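Home | Notebook | Trade desk | Data | Older entries | Log out

November, Wednesday
Bernadette Charpentier

Quota model, aluminum extrusions. Second pass after the mess on Monday's run.

Reran the pass-through estimate with the Indale mill prices in, Surkwood taken out. Surkwood reports delivered prices, everyone else ex-works, so it was dragging freight into the markup term. Should have caught that sooner. 1,008 price-months left in the panel, 253 of them after the quota came in. Thin on the after side but usable.

What changed:
- pass-through to fabricators drops a bit, standard errors tighter
- the jump in month one after the quota is still there, looks like stockpiling not price
- importer dummy now does almost nothing. Suspicious. Check coding — I think Akar is in twice, once as importer and once as distributor

Batista sent thier order book, finally. Lead times by product, no prices, which is what I asked them for in the first place. Lead times go up well before the quota date. So buyers knew. That kills the clean before/after split and means moving the cut point earlier or dropping the announcement window altogether. Leaning toward dropping it. Would rather lose six months than argue about anticipation with every referee.
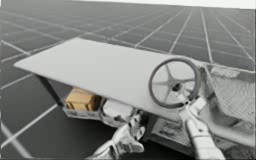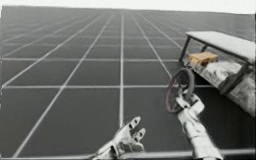
Cart-like structure on the gridded floor, both renders.

Dropped the window, ran again. Results hold up except for the small fabricators, where the sign flips. There are only 22 of those firms so one odd one could do it. Took them out one at a time. It is one odd one. A shop that moved from standard profiles to custom halfway through, so its unit value climbs for reasons that have nothing to do with the border. Flagged, not deleted. Need a rule for product mix that I can write down before looking at who it hits.

Also — the downstream piece. Everyone wants the number for producers' margins and hardly anyone asks about window makers and trailer builders, who buy the stuff. If pass-through is anywhere near what I have now, the loss on that side is bigger than the gain at the mills. Don't put this in the draft yet. The downstream demand elasticity is borrowed from an old paper on sheet and sheet is not extrusions.

Tried the exchange rate with a lag of one quarter, then two. Two fits better, one makes more sense given the contracts Indale described on the phone (priced quarterly, reset at the start). Keeping one. Put two in the appendix.

The quota fill rates are a pain. Country shares fill early in the quarter, then nothing, then a rush on the first morning of the next. Monthly data smears that out. Asked for the daily customs file, no answer so far. If it doesn't come, use a dummy for first month of the quarter and say so in the notes.

To do before the call:
fix Akar double entry, rerun base table
product mix rule, one paragraph
ask Batista wether lead times are quoted or actual
relabel figure 6, axis still says index when it is dollars per ton
find out if Surkwood can split out freight, would be nice to have them back in

4:40 — Akar fixed. Importer dummy comes back with the sign I expected, size is smaller than in the old draft. Base table saved over the old one, old one is in the archive folder. Batista says quoted. Damn. Asked if they keep ship dates anywhere, they are looking.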